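Why do things fall down?

When you let go of a ball, it goes to the floor. It never goes to the ceiling. The reason is gravity. The Earth is very big, and it pulls everything to its center.

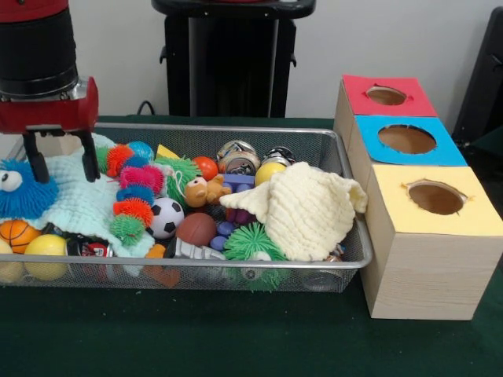

Gravity pulls on you too. When you jump, you go up for a short moment, and then you come back. On the Moon the pull is weaker, so you could jump much higher there!

Try this at home. Take 2 coins, a big one and a small one. Drop them together from the same height. 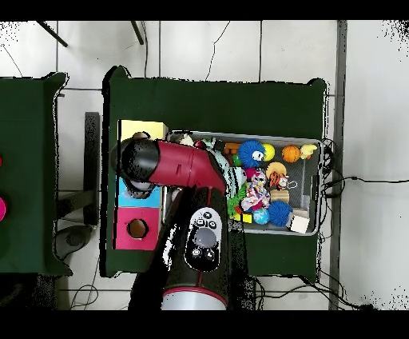 Listen well. Did you hear one sound or two? Most times they land together, even if one coin is heavier.

Niment Kids Pages, 27 Sep 2022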